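Home | Features | Shop Floor | Archive | Subscribe

Keeping Cell 29 in Step With Its Model

Last updated: 5/2/25
Reading time: 3 minutes

The cup-handling cell at Condico's Poltitz plant has one arm, one table and a two-finger gripper. It also has a simulated copy, and Bouchra Hamdy's maintenance plan treats the two as one machine. A change to either is entered in the same log.

Hamdy took over the cell in October. At that point the model and the hardware had drifted apart. The fingers had been replaced twice, the table had been raised on new feet, and the simulation still used the dimensions from the original order. Programs that ran cleanly on screen stopped on the floor with a force fault, usually at the moment the fingers closed.

Her first job was the base. The arm was unbolted, the mounting plate cleaned and the bolts torqued again in a cross pattern. Karim Shawky, who wrote most of the cell's motion programs, then touched off the tool tip at four points on the table and compared the readings with the model. The table height was out by 3 mm. The base rotation was correct.

The gripper took longer. Finger pads are a wear part, supplied by Ivanov in packs, and they compress with use. Hamdy's rule is to measure pad thickness every 80 hours and swap both pads together. A new pad next to an old one shifts the grip center, and the wrist then carries a side load on each pick. After a swap, the closing distance is set again on the machine first and copied to the simulation second.

Shawky keeps a short test routine for this. It picks up a tumbler, turns it on its side, holds it low over the table and stops. The pose is awkward on purpose - it brings the lower finger close to the surface and shows any error in table height at once.
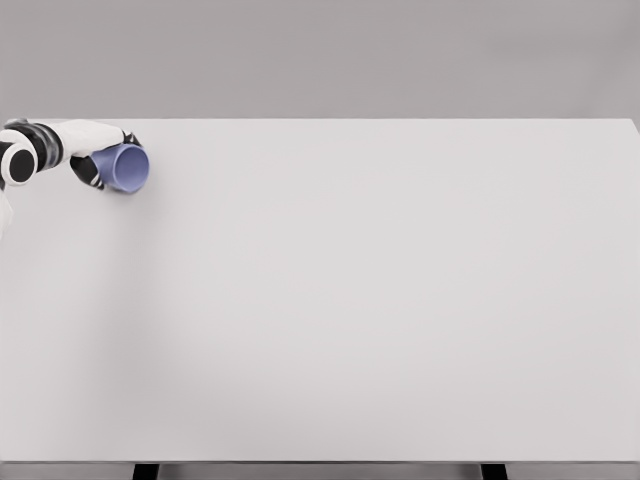 The routine is run in simulation until it completes without a contact warning, then on the floor at reduced speed. Joint positions from both runs are saved under the same log number. Entry 281 is the first one in which every joint agreed within tolerance.

Some differences remain. The simulated cup is rigid, and a real tumbler gives a little under the pads. Shawky handles this with a lower force limit on the floor controller, and he has left the model alone. Plonine, the integrator that built the cell, offers a soft-body add-on, but Hamdy has not asked for it. "We would have one more thing to calibrate," she says.

The next scheduled work is the wrist seal, due at 834 hours.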